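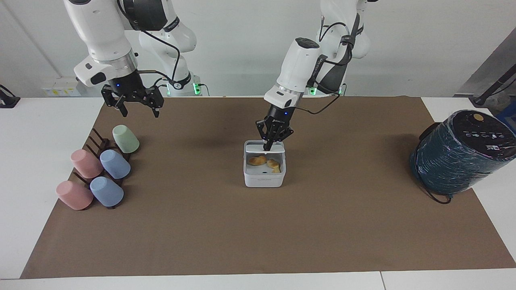 Photo: Brestden Technical College / Robotics Workshop

Features | Student Projects | Automation

Print this article | E-mail this article

The final project in the second-year automation course at Brestden Technical College has a one-line brief: program two arms to handle ordinary kitchen items on a shared table. The grading sheet that goes with it runs to several pages. Most of the points are for what happens when the arms have to work near each other.

The course was rebuilt in February. Until then, students worked on single-arm cells and moved machined blocks between fixtures. The blocks were all the same size and sat in known positions, and a team could pass by entering coordinates by hand. Instructors found that students who did well on the blocks had trouble in their first work placements, where parts arrived at odd angles and did not hold their shape.

Food was brought in for that reason. A piece of bread has no flat reference surface, and it gives under load. Teams set their own closing width and force limit, and a grasp that marks the food loses points even if the transfer is completed. The container adds a second constraint. The fingers have to come down inside the rim, close, and leave again without pushing the walls.

Control software is Kultameck, a package written by earlier classes and kept up by the college. It handles motion planning and logging. Students write the task layer on top, in which each arm holds a list of steps and asks for access to shared zones of the table. If both arms request the same zone, one waits. How long it waits, and where it parks in the meantime, is up to the team.
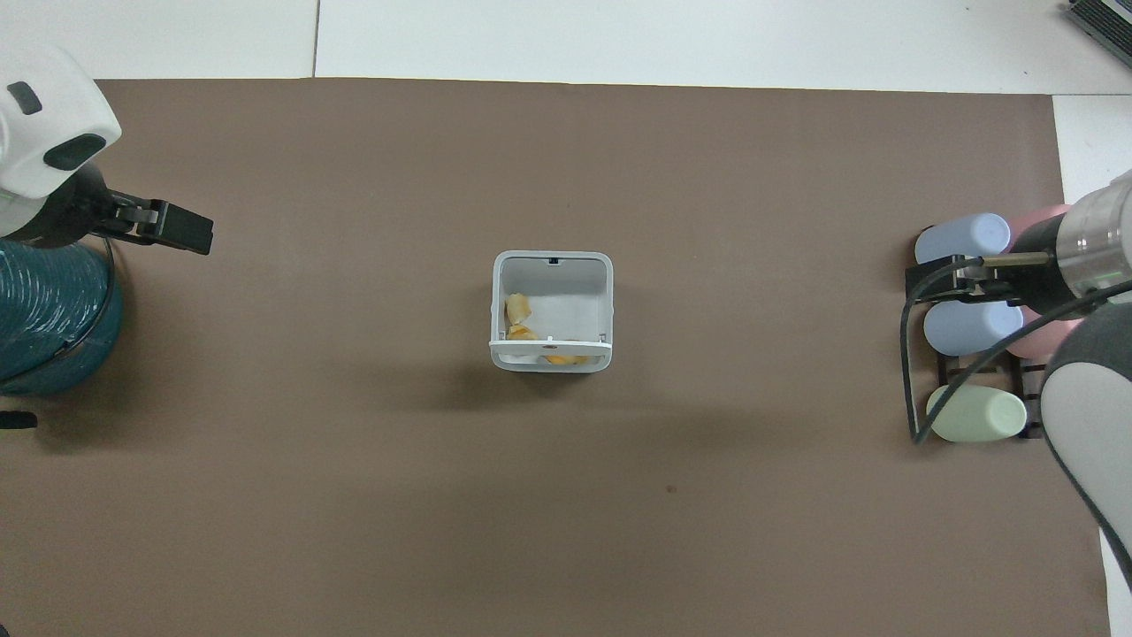 Zone layout is where the teams differ most. Some draw a narrow shared strip and keep each arm on its own side. Others share nearly everything and depend on the planner. With the basket in the middle of the mat and the rack off to one side, a narrow strip works well for the food but leaves only one arm with a short path to the rack. Teams that chose it generally gave rack work to the nearer arm and accepted the idle time on the other.

Each team logs 300 trials before grading. The best log so far this year shows 261 completed transfers, and the weakest shows 109. Failures are sorted by cause, and the written report must account for every category. The report counts for as much as the completion rate, so the team with 109 is still in a position to pass.

The same task will be used at the student meet in Meltitz, where the table layout is set by the hosts and given to teams on arrival. Hirvonen, a supplier of gripper fingers, is providing spare sets. Teams may change finger type between rounds but must repeat calibration within their allotted time.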